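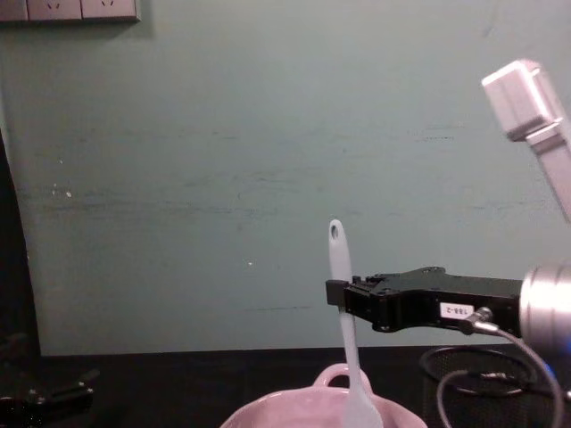 Last changed: 2024-02-03

Progress report to the Eskildsen Fund
Kitchen fats and sewer blockages in Rosterness and Trisstead
Prepared by Ásdís Riis, project lead

Status

The project is on schedule in Rosterness and one work package behind in Trisstead. Spending is within the approved budget. No change to the end date is requested.

Work completed in this period

The baseline survey of the sewer network is finished. It covers 43 inspection points on the residential branches, selected from the utility's blockage records and from pipe slope. At each point the crew recorded flow depth, the thickness of any deposit on the pipe wall, and whether the deposit was soft or hardened. Readings were taken before the morning peak, when flow is low enough for the wall to be seen.

Hardened deposits were concentrated downstream of apartment buildings with shared kitchen stacks. Branches serving detached houses showed thinner deposits, mostly at joints and at changes in slope. This matches the pattern in the older maintenance records, though those records list only full blockages and say nothing about partial ones.

The household leaflet was printed in a run of 3,000 and delivered in both towns. It explains how to collect used cooking fat, what to wipe from pans before washing, and where the collection bins are. The text was shortened after the first draft was found to repeat material already on the utility's bills. 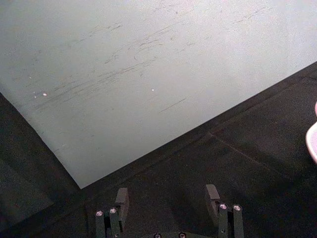
Collection bins are in place at four sites, all in Rosterness. The bins are emptied on the same route as the glass containers, so no additional truck time has been charged to the project. Contamination has been low. The most frequent problem is fat delivered in tied plastic bags, which have to be opened by hand before the contents can be weighed.

Delays

The Trisstead bins have not been installed. The original site plan placed two of them over a gas main, and the town's engineering office asked for new locations. Revised drawings have been submitted. Installation is now planned for March, subject to approval.

The Vurnus flow loggers also arrived with outdated firmware, and the clock drifted during bench testing. The supplier has replaced the firmware and the loggers now hold time correctly. Readings from the bench tests have been discarded.

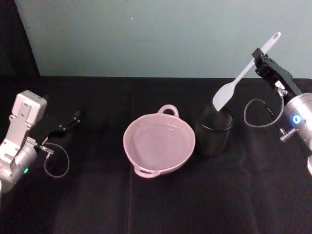
Questions received through the project phone line mostly concern how to cool fat safely before it is collected. The leaflet says to use a heatproof dish but does not specify a shape, and several callers had used tall, narrow jars, which are hard to scrape out. The next printing will recommend something round and shallow, along the lines of the pink ceramic bowl with a loop handle on either side, and will state that the dish should be set down on a level surface before pouring. It will also repeat that water must not be added.

Work planned for the next period

Install the Trisstead bins once the locations are approved.
Place the flow loggers on the Rosterness branches with the thickest deposits.
Repeat the inspection at all baseline points, using the same crew where possible.
Issue the revised leaflet.

Budget

Printing came in under the estimate. The difference has been moved to the inspection line to cover access to manholes in the roadway, where traffic control is required. The transfer is below the threshold that needs prior consent. Invoices for the period are held at the project office and will be sent with the annual financial statement.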